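3.2 Arrangement of produce on shared plates

Households in the Dornley sample kept fruit on a plate in or near the cooking area in 26 of the 89 kitchens visited. Kinds were usually mixed, with tomatoes set beside oranges and smaller fruits (Figure 2).

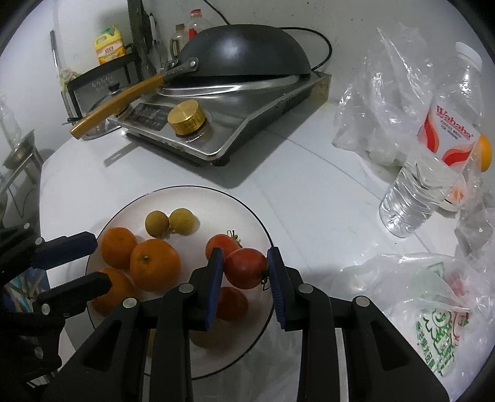

Figure 2. Tomatoes, oranges and other fruit on a white plate, with an induction cooker behind.

Grouping by kind was common even where space was limited. Ouellet and Simard report a similar pattern for Tatance.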